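4.2 Handling cloth with the Fenelo kit

We tested the Fenelo gripper kit on the task we liked most, moving cloth and a perforated basket together. Zondcombe supplies the kit with 2,000 recorded demonstrations, and 1,887 loaded without repair - a delight after our earlier trials. The wrist view (Figure 4a) carries a good share of the useful signal.

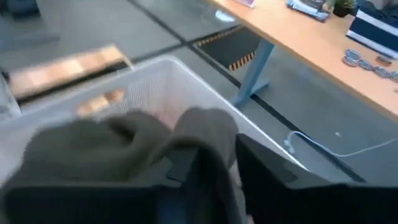 Rathjen objected that wrist views blur too easily during fast moves and would rather trust a fixed camera. We take the point, and kept both. The Nellilska policy was trained on 1,228 of the recordings, with the side view given equal weight.

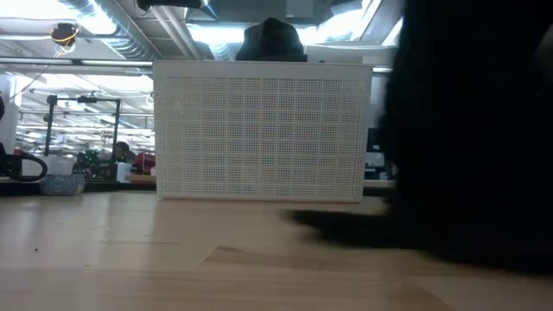
Figure 4b. Side view of the perforated basket on the tabletop.

Of the remaining recordings, we held back 397 for evaluation. Soft items change shape with every grasp, so we scored only where the cloth ended up.

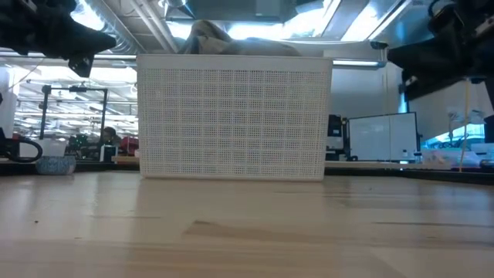 Folds were ignored in the score, and we would love to see a later release of the kit address them.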